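Flestia opens hand-guided teaching to outside users
News | Automation | Monday, August 10, 2026
By Justinas Raudsepp

Flestia has released the second version of its teaching software for small robot arms, adding a mode in which an operator can switch between guiding the arm by hand and driving it by remote control within the same recording. The first version, shipped in June, required the operator to choose one method before the recording began and keep to it until the end.

The release covers two-finger parallel grippers only. Support for suction tools and for three-finger hands is listed as planned, with no date given.

In hand-guided mode the joint motors hold the weight of the arm and offer little resistance to being pushed. The operator takes hold of the last link, moves the gripper through the task and presses a foot switch to open or close the fingers. Joint angles, finger width and wrist camera images are written to a single file with a shared clock. In remote mode the operator moves a smaller leader arm at a separate station, and the working arm copies its joint angles.

Each method has a known weakness. Hand guiding gives good contact control but tends to put the operator's arm and sleeve into the wrist camera view, where they are absent when the robot later runs alone. Remote control keeps the view clear, although operators without force feedback often press too hard on rigid objects. Flestia's approach is to use remote control for the approach and hand guiding for the last few inches, with the changeover marked in the file so that the affected images can be masked or dropped before training.

The switch is not instant. The arm stops, holds position, and waits for a second press of the foot switch before it goes slack or starts following the leader. An early build skipped the second press, and the arm could sag when the mode changed with a part in the gripper. The current build also checks that the leader and the working arm are in matching poses before remote control resumes – if they differ, the operator is asked to move the leader until they agree.

Petrauskas, a contract assembly shop that had access to the software before release, recorded 3789 demonstrations with it on 6 workstations. The tasks were picking flat parts from a tray, seating them against a stop and handing finished pieces to a person across a bench. According to the shop, 300 of the recordings were discarded, most of them for late presses of the foot switch. Handover was the slowest task to teach, as the moment of release depends on what the other person's hand is doing and operators differed in how long they waited.

The shop's written notes recommend that one person teach a given task from start to finish. Mixed sets, in which several operators recorded the same task, produced policies that hesitated before closing the fingers. Flestia has responded with a timing report that compares the pause before each grip across operators and flags recordings that fall outside a range set by the user.

File handling has also changed. Recordings are now saved in segments of 2000 time steps, so that a fault late in a session no longer costs the whole file. Files from the first version can be opened but not extended. A converter for Zodell controllers is included in the package; users of Fodwood arms will need a separate driver, which Flestia says is in testing.

Camera calibration remains a manual step. The wrist camera has to be recalibrated whenever the gripper is removed or its fingers are changed, and the software does not detect a missed calibration. It does store the date of the last one in each file header. Sideways camera mounting is supported through a rotation setting, applied at playback and training – the stored images are left as they came from the sensor.

The software runs on a standard Linux workstation and is licensed per arm. Existing license holders receive the update without charge and should install the new controller firmware first, as the older firmware ignores the hold command used during the mode switch. 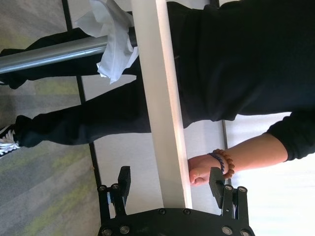

Wrist camera view with the gripper fingers open and a person's hand between them, resting against the edge of a white board.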